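Okay, the thread I kept promising on what we've been doing in sim all of April. It's about bottles on conveyors, and it's also about how you decide what "success" means when you have two arms and a bunch of rollers. Grab a coffee, it runs long.

Quick background if you're new here. I work on manipulation at Stemesico, on a project we call Jetbridge. The goal is a humanoid that can clear stray items at conveyor crossings, all trained in simulation first. Our simulator setup is named Vevisine (I did not pick the name).

The old way we scored a policy was by final outcome. Bottle ends up in the right zone, you get a 1. Bottle doesn't, you get a 0. Super easy to compute, and it told us almost nothing about WHY a run went bad.

So we switched to scoring the approach as its own thing. Before any contact, is the hand that should do the job getting to a place where a grasp makes sense? We call it the Chiu score, after the internal tool it grew out of. 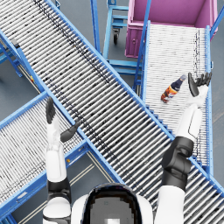 Right hand next to the bottle, small gap, no contact yet. Left hand's open and empty. Moments like this are what the approach score looks at.

What I love about this view is that you can read the whole decision from it. The bottle's on the right-hand line, the right hand is the one beside it. A policy that reaches across its own body with the left would get dinged hard, even if it somehow pulled off the grab.

Numbers! We ran 934 episodes with the old scoring and the new one side by side, same policy, same layouts. In 138 of them the two scores disagreed, and those are the ones I ended up watching start to finish. (Yes, all of them. My eyes are fine, thanks.)

The biggest group in that pile was lucky saves. The hand comes in at a terrible angle, bumps the bottle, and the rollers do the rest. Old scoring: perfect run! New scoring: please don't do that on hardware.

The other group was the reverse — a lovely approach, then a slip at the end. Those used to get thrown out as failures, and they're some of the best training data we have. We keep them now, cut at the moment of contact.

Next piece is the neutral pose, which I did not expect to care about this much.

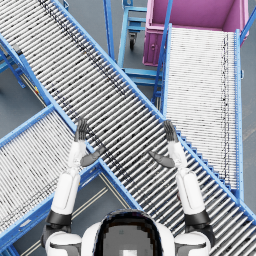 Hands facing each other over the main conveyor, nothing in either one. Pink bin up in the corner.

We need a "ready" posture that doesn't favor one side. If the arms rest a little to the left, the policy learns to love the left hand, and then your approach score is measuring your rest pose. Ask me how many weeks that cost us. (2. It cost us 2.)

Mirrored arms, thumbs in, open space in the middle. Boring to look at, and it cleaned up the hand choice numbers more than any reward tweak we tried.

Then there's the case that started arguments in our group chat: the bottle between the hands. Which one should go?

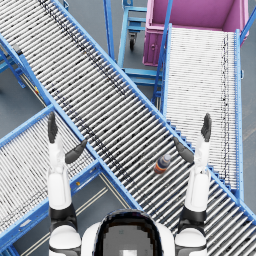
Bottle on the diagonal line, between the hands but closer to the right one. Both hands open.

My vote was "closer hand wins." A coworker wanted whichever hand lines up better with the long side of the bottle. We tried both rules on 502 in-between starts, and closer hand gave us steadier approaches. I have been very gracious about this.

Caveats, because somebody will ask. It's one family of layouts, with three crossing conveyors and a bin at the end of one of them. It's bottles. And it's all simulated, so friction on those rollers is whatever we told it to be. I wouldn't bet on the exact numbers carrying over to a real line.

Next up for us is items that come in while the arms are already busy. If you score approaches separately from outcomes in your own work, please reply and tell me where you draw the line for contact. We use the first fingertip touch and I'm still not sure it's right.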